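Household > Moving and packing > Flats and lifts

23 Mar 2022
by Salma Shawky

Getting your furniture up (and down) in a lift without losing your temper

I've moved four times in my adult life and every single one of those moves has involved a lift. I've also helped my sister, two friends and one very patient former boss do the same, so by now I have opinions. Most moving advice you read is written for people with a front door that opens on to a driveway. Lovely for them! The rest of us have a lobby, a corridor, a pair of sliding doors and a neighbour with a pushchair who would quite like to get home.

So these are my tips for anybody packing up a flat. Some of them I learnt from removal men, some from my friend Meron Hailu (she has moved even more than I have, and once got an upright piano to a seventh floor), and some by getting it wrong in front of people.

Measure the lift before you measure anything else

I used to measure my furniture first and the lift second, and then stand there with two bits of paper wondering why I'd bothered. Do the lift first. You want five numbers: the width of the door opening, the height of the door opening, the depth of the car from the doors to the back wall, the width inside, and the diagonal from a bottom front corner to the opposite top back corner. That last one is the one that saves sofas. Write them on the inside of a cupboard door or the back of your hand, but write them down. I keep mine in a note on my phone.

Measure the opening with the doors fully back, from metal to metal, at knee height and again at shoulder height. Some frames have a lip or a little step in them and you lose a bit there. If there's a handrail inside the car, measure from the rail and not from the wall. My last rail stuck out far enough to ruin a bookcase's whole afternoon.

Then take the tape along the corridor too. A wardrobe can fit beautifully into a lift and then refuse to turn the corner outside it, and you will only find this out with your arms full. Stand in front of the doors and look at how much floor there is. Anything long needs room to swing round before it can go in straight.

Find the weight plate and believe it

There's nearly always a plate inside the car that tells you the load. Ours in the old flat said 1000 kg, and that sounds like an awful lot until you start adding up boxes of books, a washing machine and three grown adults who have all had a big breakfast. Remember that the people count. We send the heavy stuff up with one person and let the others walk, and I've never regretted it (apart from the walking).

Books are the worst. I cannot say this loudly enough – small boxes for books! I use the ones wine comes in. Meron swears by suitcases with wheels, and I've come round to it, because you can just roll them in and roll them out.

Book the lift, even if you think you needn't

Plenty of buildings will let you reserve the lift for a couple of hours if you ask the management office. Ours wanted a 50 pound deposit, which came back the week after with no fuss. What you usually get is a key that holds the doors open at your floor, and oh my goodness the difference that makes. Without the key you've got somebody standing there with a foot out, the doors nudging them in the hip every few seconds and the alarm going off.

If there's no key to be had, please don't wedge the doors with a box. I did it once with a crate of kitchen things and the doors chewed the corner off it. It isn't good for the doors either, and in one block I lived in the lift shut itself down and we had to wait for an engineer. Press and hold the door button, or have your strongest talker stand in the way and apologise to people.

Ask for a time that isn't school run or teatime. When I moved in February I asked for ten o'clock and hardly met a soul.

Pack in lift loads

This one changed everything for me. Instead of packing by room and then carrying whatever's nearest, I mark out a square on the living room floor with masking tape, the same size as the floor of the lift. Then I stack boxes inside it until it looks full, leaving a gap for one person. That's one load. I put a strip of coloured tape on everything in it and start the next.

My last flat came to 14 loads. I'd have guessed half that! Knowing it beforehand meant I'd booked the lift for long enough, and when Tomás Seixas (brother-in-law, drives the van) asked how we were getting on I could tell him properly.

A few things about building a good load:

Heavy boxes at the bottom and at the back, obviously, but keep the very heaviest near the doors if it's on a trolley. You don't want to drag it past everything else.

Put something soft in every load. Duvets and cushions in bin bags fill the odd gaps and stop things sliding about.

Lamps, pictures and mirrors go in the last load with a person holding them. I won't hear any argument on that.

Houseplants go up on their own with the lights and the awkward shapes. Water them the day before and not that morning, or you'll have muddy puddles on the lift floor.

Protect the doors, the frame and the floor

Lift doors mark so easily. Brushed metal shows every scrape, and a glossy frame is no better, and it's exactly at table-corner height that they get caught. Ask whether the building has lift blankets – the padded ones that hang on hooks inside – and if it has, get them up the night before.

If it hasn't, here's my homemade kit. Two old blankets, some big bulldog clips, a flattened wardrobe box for the floor and pipe lagging for the edges. The lagging is the grey foam tube with a slit down the side, and it just pops over a table edge or a bed rail. I put it on the furniture and leave the building alone, and that way I only need a few lengths of it. Low-tack tape holds it on. Don't use parcel tape on anything you love. It took the finish off my grandmother's side table and I still look at the patch.

White walls beside a lift are the other danger. One swing with a bed frame and there's a black line at hip height that everybody will look at while they wait. If you do leave a mark, try a barely damp sponge first, then a tiny bit of washing-up liquid, and go gently. Scrubbing a matt wall gives you a shiny patch, and then you've two things to explain.

The lift doors shut, with the plain white wall next to them:
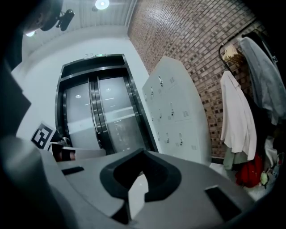
Getting big things in

Sofas go in on end nearly every time. Take the feet off first (put the screws in an envelope and tape it under the seat), stand it up outside the lift with the seat facing the side wall, and walk it in bottom first. The person inside guides the top. If it's a bit too tall, you tip it along that diagonal you measured. This is the moment you'll be so glad of it.

Mattresses will bend more than you think, but pocket-sprung ones don't like it, so stand those on their long side and go corner to corner. A mattress bag with handles is worth every penny. The slippery sort of bag also slides nicely across a door track, and nothing else in a move slides nicely.

Flat-pack wardrobes should come apart. I know. I know! But they were never made to be tilted, and the back panel pops out when you do it. Take the doors off at the very least.

Fridges stay upright if you can possibly manage it. Tape the door shut, take out the shelves and wrap them in tea towels, and once it's in the new kitchen let it stand a good few hours before you plug it in, or whatever your booklet says.

The gap at the threshold

Every lift has that little gap between the floor and the car, and small trolley wheels adore it. Turn the trolley round and pull it in backwards so the big wheels cross first. An offcut of thin board laid over the gap works too, as long as you pick it up before the doors close.

Afterwards

Sweep the lift. It takes two minutes and you'll be living with these people. I do the floor, the door track with an old paintbrush (grit in the track is what makes doors judder), and then a dry soft cloth over the doors to get the handprints off, always wiping along the grain. Take your blankets down, hand the key back and get somebody to sign that you've returned it.

Then leave all the boxes exactly where they are, find the kettle and make up one bed. My kettle travels in my handbag now, with two mugs and the teabags in a sock.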